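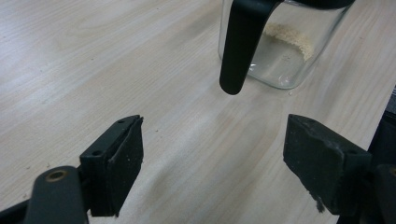
Lolatier Hands Jar and Canister Handling to Robots at Brela Plant

BRELA, March 9, 2025. Lolatier, a maker of dry baking goods, will move jar and canister handling at its Brela plant to robot arms supplied by Sanik. The first 2 arms start work this month on the sample benches, and 8 will be in place when the project is finished.

Staff at the benches now lift, tip and return glass jars by the handle through a full shift. The plant employs 152 people, and no jobs will be cut. Bench workers will move to checking, recipe changes and running the arms.

The arms learn from people. Bench staff do the work with a hand-held gripper that has two padded fingers and a camera, and the recordings are used to train the arms. Lolatier has collected 700 recordings so far.

"The people who know how a jar should be picked up are the ones doing the teaching," said Gintarė Ramanauskas, plant manager. "They are paid their normal rate for it, and they can send back any motion they think is wrong."

Booker Villanueva, a bench lead, said the training took some getting used to. "You slow down at first. Crumbs on the table, a handle turned the wrong way, we record all of it, and the arm has to deal with that too."

Shift hours will stay the same. Workers who move to running the arms will take a paid course given by Paulauskas, the plant's training contractor, and will move up one pay grade when they complete it.

Press contact: Darius Uibo, Lolatier Communications | © 2025 Lolatier. All rights reserved. | Back to top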